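Draughts, doors and the heating bill: what we learned in the old houses on Ponard Street

28 Mar 2023

When I moved to this country I thought I knew what a cold house was. I grew up in a place where snow lies from November, but the walls there were thick and the windows had two sets of glass, one behind the other. My first winter in a Ponard Street flat was another thing. The radiator was hot, the bill was high, and a small wind was walking over my feet all evening.

Several readers of this newsletter have written to me with the same complaint, so I promised the editor an item on draughts. I am not a builder. I have lived in four old flats and I have made most of the mistakes myself.

First you must find where the air is coming in. Choose a windy day, close everything, and go slowly through the rooms with a thin strip of tissue paper held between two fingers. Hold it near the edge of each window, near the skirting boards, the letter box, the keyhole, the place where pipes enter the wall. When the paper moves, put a small piece of masking tape there and continue. I did this in my present flat and the worst place was behind the bath, where a plumber had once made a hole for a pipe much wider than the pipe.

Gaps between floorboards can be filled with strips of cork or with a flexible filler. Do not use the hard kind, as boards move with the seasons and it will crack and come out in crumbs. I used the hard kind. Wait for a dry week, vacuum the gaps well, and press the filler in a little below the surface. The shop on the corner of Vidmar Lane sells it in brown, grey and something called honey, which on my floor looks orange.

For windows that you wish to open in summer, use a brush strip or a rubber seal. The foam tape is cheaper, but mine became flat before the second winter. Clean the wood with a little white spirit before you stick anything, or it will fall off in one week, usually at night.

Please do not close the air bricks in the outside wall, and do not cover the vent in a room with a gas fire or boiler. An old house needs some moving air to stay dry, and a gas appliance needs it so that you stay alive. If you are not sure which hole is a draught and which is a vent, ask somebody qualified before you fill it.

Inside doors are often forgotten. People spend money on the front door and then leave a finger of space under the door between a warm kitchen and a cold hall.
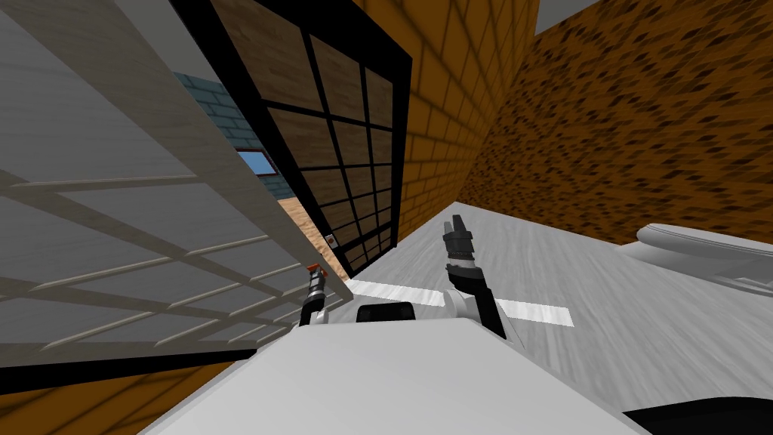
My neighbour Ghazal Dehghan sewed long cushions for all her doors from an old pair of curtains, filled with rice. They work very well, and I have one too, although mine is filled with sand and is so heavy that I move it with my foot. If you prefer something fixed, a brush strip screwed to the bottom of the door costs little. Measure the door at both sides before you cut the strip. In these houses the floor is rarely level, and one of my doors has a difference of 11 millimetres from left to right.

A thick curtain over the front door also helps more than I expected — get a rail that lifts when the door opens, or you will be stepping on the cloth every morning with your shopping.

Some of you asked about money. The Stesier housing fund gives grants of up to 200 pounds for draught work in homes built before the war, and tenants can apply if the landlord signs page 4 of the form. My landlord needed three reminders, but he signed. The forms are at the library desk. Keep all your receipts, also the small ones, as the fund returned my first application for a missing receipt for screws.

The next issue will have an item on condensation and black mould, by a reader from Breltier Road who has more experience with it than she would like. If you have a question for her, leave it in the newsletter box at the library. Please write clearly and say if your flat is on the ground floor or higher.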